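4.2 Küchenaufgaben: Tablett, Tasse, Wasserkocher

Die Frage, ob eine Maschine eine Teeküche in Ordnung bringen kann, wird in der Literatur gern bejaht, sofern die Teeküche zuvor von Doktoranden in Ordnung gebracht wurde. Wir haben uns für den umgekehrten Fall interessiert. Die Aufgabenreihe Anarbridge umfasst 23 Verrichtungen, von denen 11 an einer Arbeitsplatte stattfinden und keine einem Menschen mit durchschnittlicher Geduld Mühe bereitet. Zusammengestellt wurde sie von Hunt und Sethi nach einem einzigen Kriterium: Was lässt man zu Hause ungern jemand anderen machen, obwohl es jeder kann?

Als Erfolg gilt ein Durchlauf, wenn der Gegenstand am Zielort steht, aufrecht und ohne Eingriff von außen. Das klingt streng, ist aber großzügig, denn die Dauer wird nicht gewertet. Wer einmal zugesehen hat, wie ein Arm sich einem Kaffeetütchen nähert, weiß diese Großzügigkeit zu schätzen. Die Steuerung (Otarum, unveränderte Fassung aus Abschnitt 3) erhält die Anweisung als kurzen Satz und sonst keine Hilfe. Abbildung 3 zeigt einen Arbeitsplatz mit Tablett, Wasserkocher und Tasse aus der Sicht der Handgelenkkamera, die Greiffinger geschlossen.

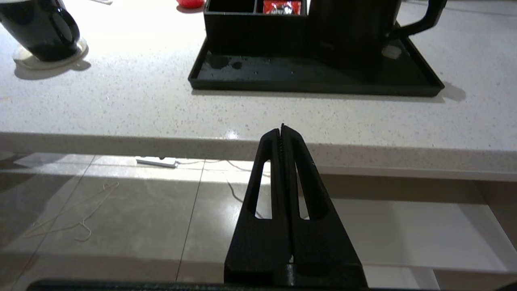 Abbildung 3: Tablett mit Wasserkocher und zweigeteiltem Behälter auf gesprenkelter Arbeitsplatte, links eine dunkle Tasse auf weißer Untertasse. Auf dem Tablett Wassertropfen.

Am zuverlässigsten gelang das Versetzen der Tasse ohne Untertasse. Mit Untertasse wird daraus eine andere Aufgabe, über deren Schwierigkeit sich die Autoren nicht einig sind. Limsakul hält sie für ein reines Reibungsproblem, Khattak für eine Frage der Erziehung. Von 17 Durchläufen endeten 2 mit beiden Teilen am Zielort, in den übrigen traf entweder die Tasse ein oder das Porzellan darunter. Die Vergleichssteuerung Jeronetti schnitt nicht besser ab, brach jedoch früher ab und schonte damit das Geschirr.

Schwarze, glänzende Oberflächen bereiteten der Tiefenschätzung erwartungsgemäß Schwierigkeiten. Der Griff des Wasserkochers wurde wiederholt neben seiner tatsächlichen Position vermutet, und der Arm schloss die Finger dann mit großer Bestimmtheit um Luft. Anschließend führte er die vorgesehene Bewegung vollständig aus. Aus der Ferne betrachtet sah das recht souverän aus. Wasser auf dem Tablett verschärft das Problem durch Spiegelungen; abgewischt wurde zwischen den Durchläufen nicht, weil auch das Abwischen zur Aufgabenreihe gehört (siehe 4.3, mit begrenztem Trost).

Sandhu hat vorgeschlagen, das Füllen des Wasserkochers aufzunehmen. Wir haben davon abgesehen und verweisen auf die Haftungsbedingungen des Labors Lodhi.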